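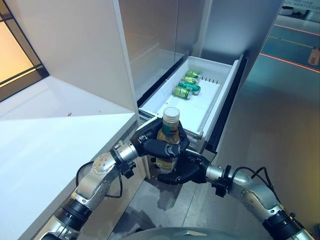

What has the Prarko grant paid for so far?
Mostly the new fridge, plus the electrical work it needed and a set of shelves for the dry store at Darkarmont.

Progress report, second half of the grant period
Darkarmont Shared Kitchen, Umuvgate
16 December 2018

Hello again! You asked for something short this time, so I'll try, but I'm afraid I have a lot to say about a fridge.

Money first
The grant was £2,533 and we've spent £2,240 of it. The fridge took the biggest bite, then the electrician, who had to put in a new socket on the long wall (the old one was behind the water heater and he really didn't like it). The shelves were cheap. Receipts are in the same envelope as the signed copy of this report, and the Gunawan invoice is the one with the coffee ring, sorry. What's left is meant for matting and a second set of shelves, as agreed in the autumn.

The fridge
It came in November, a fortnight later than promised, and it only just made it round the corner by the back stairs. We'd measured the door and forgotten all about the banister! Gunawan took the old one away for nothing, so that's a small saving on the budget we sent you.

I know I went on about the pull-out drawer in the application, and I'm going to go on about it again. In the old fridge all the drinks lived in the door, and every time a group made lunch somebody would open it too fast and a bottle would go over. Now the drinks go low down in the drawer, where you can look straight down on them. Cans go in lying on their sides, starting from the back left, and that leaves a good bit of white floor clear for anything bigger. People have picked it up without being told, which pleased me more than it should have.

Bottles are taking a bit longer to sort out. They're tall, and my first idea of standing them up next to the cans didn't work, as the drawer wouldn't close on the big ones. We've gone over to the smaller size for the lunch groups and lay the odd tall one flat with its cap done up tight. I'd like to give that until spring before I call it settled.

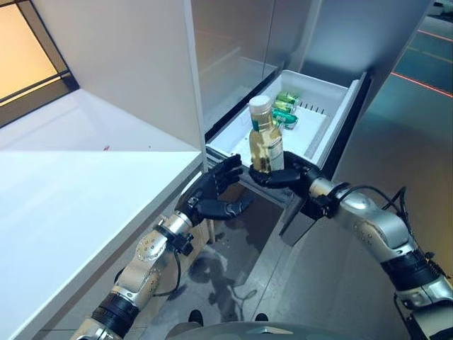 Who has been using the kitchen
We have 30 people on the regular list now, across the lunch groups and the Umuvgate supper club. The target in the application was to serve some 2,000 meals and drinks over the year, and I think we'll get there, though the week we had no fridge at all has set us back. We ran that week on cool boxes and sandwiches. It was a bit grim, but everyone got fed.

The supper club has asked whether they could keep their own things in the drawer between sessions. I've said they can have it on supper days and the lunch groups get it the rest of the time, with anything left behind going to whoever is in next. It seems fair enough to me, and I'd rather try it than write another notice for the wall.

Keeping it clean
The drawer is white inside with a flat floor, so spills show up straight away. We wipe it at the end of each session, before the drinks go back in. Green cans first, and then whichever bottle is already open goes nearest the front so it gets finished. 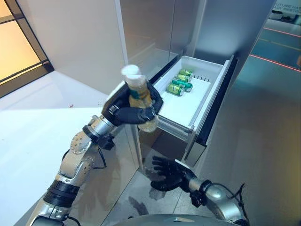
I've also put a proper clean of the whole fridge on the rota once a month, shelves out and everything, and so far it has been done when it should be. The seals want a soft cloth and no bleach, according to the booklet.

What's next
The matting is on order and should be down early in the new year. The second set of shelves is waiting on me to decide between two depths, and I keep changing my mind. If you've any view on whether the leftover money could go on lidded tubs as well, could you let me know before we buy? I don't want to spend it on something that isn't covered.

You'd be very welcome to come and see the kitchen on a lunch day, and we'll find you something cold to drink.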